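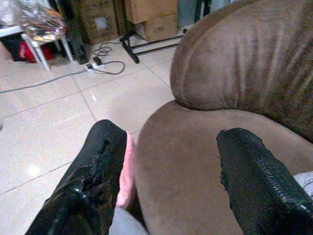

## Trutus two-arm tidier: can it do the chair yet?

I sell these for Henao, so I get asked one thing all day long: can it do chores? Some of them, sure! Armchair cushions are my favorite test - they're soft, they squash, and they like to sit right up against each other. The zippered black finger covers go on over both gripper fingers. The gray and pink cushions are the ones we use for practice.

Waldemar Marciniak in our shop gives it 8 tries at each new job before he'll let me put it on this page (he's strict). Picking up one cushion is on the list. Tidying a whole living room isn't, and I'd still rather do my own laundry.

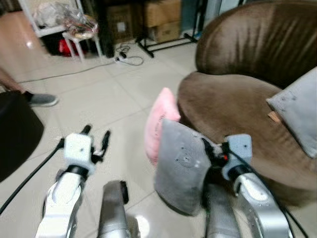 ## What you get

- Trutus base with two arms and grippers, part 724
- 3 pairs of spare finger covers
- Flirkis chore software, with roughly 70 saved moves - folding is still a beta, so be patient with it
- Setup help by phone, mornings only

Want to try it on your own chair first? Call and ask for Waldemar!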